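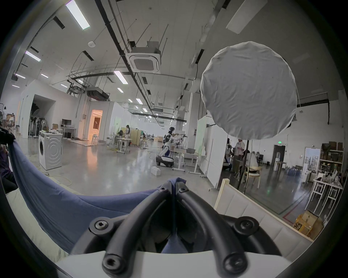

Who may attend the organ recital at the Ivska chapel, and is there a charge?
Admission is free and open to the general public. Seats are not reserved, and the doors open 45 minutes before the first piece.

FOR RELEASE

ULLEMBY - The parish music program of Ullemby will present a recital of organ and choral works on Saturday, October 19, 2019, at the Ivska chapel. The recital marks the return to regular use of the chapel's two-manual organ, which has been out of service since May for repair of the wind system and cleaning of the pipework.

The organist will be Didier Rolland, who has played for the parish's Sunday liturgy for nine years. The Ullemby parish choir will sing under the direction of Bernadette Rey. The program runs 80 minutes without intermission.

Program

The first part is for organ alone. It opens with a prelude and fugue in C major by Dieterich Buxtehude, followed by two chorale preludes by Johann Pachelbel and a short set of versets by François Couperin. The versets will be played in alternation with plainchant sung by four members of the choir, in the manner for which they were written.

The second part joins organ and choir. It includes motets by Tomás Luis de Victoria and William Byrd, the "Cantique de Jean Racine" by Gabriel Fauré, and three hymns in which the audience is invited to sing. Texts and translations will be printed in the program booklet. Rolland will close with the finale from the first organ sonata of Felix Mendelssohn.

Organ repair

The organ contains 1,927 pipes, divided between two manual divisions and pedal. The work was carried out by the firm of Texier under a contract signed last winter. Its scope covered the following:

Releathering of the main reservoir and replacement of the flexible wind trunks.
Removal, cleaning and reinstallation of all pipes except the façade, which was cleaned in place.
Repair of split seams in the pedal Bourdon.
Regulation of the key action on both manuals.
Tuning of the full instrument at the chapel's normal heating temperature.

No stops were added or removed, and the voicing was left as found except where individual pipes had gone off speech. The electric blower was inspected and retained. A humidity gauge has been placed inside the case and will be read weekly through the heating season.

"The reservoir had been leaking for a long time, and in full registrations the pitch would sag at the end of a phrase," said Rolland. "The wind is now steady. I chose the Mendelssohn partly for that reason. It asks for long full chords, and we had stopped playing pieces of that kind."

During the repair period the parish used a digital keyboard for services, and the choir sang a larger share of its music unaccompanied. Rey said the choir will keep several of those pieces in its regular list. "The singers learned to hold pitch without help," she said. "Two of the motets in this program come directly from that period."

Collection

A collection will be taken at the door for the organ maintenance fund. The fund stands $3,000 short of the amount needed to cover the last installment due to Texier. Any sum received beyond that will be applied to the yearly tuning. Checks should be made out to the Ullemby parish with "organ" on the memo line. Receipts are available on request from the parish office.

Practical information

The recital begins at 7:30 p.m. The chapel is at the upper end of Gimirwood Lane. Parking is available in the school lot opposite the gate - the small lot beside the chapel is kept for visitors with limited mobility and for the musicians. A ramp is located at the north door. The balcony will be closed to the public during the recital, but Rolland will show the console to small groups afterward.

Vespers will be sung as usual at 5:30 p.m. on the day of the recital. Attendance at Vespers does not hold a seat for the concert, and the chapel will be cleared between the two.

Audio recording by members of the audience is not permitted. The parish will make its own recording, and copies can be ordered through the office.

Contact

Press inquiries and requests for the full stop list may be sent to Bernadette Rey, care of the parish office, Ullemby.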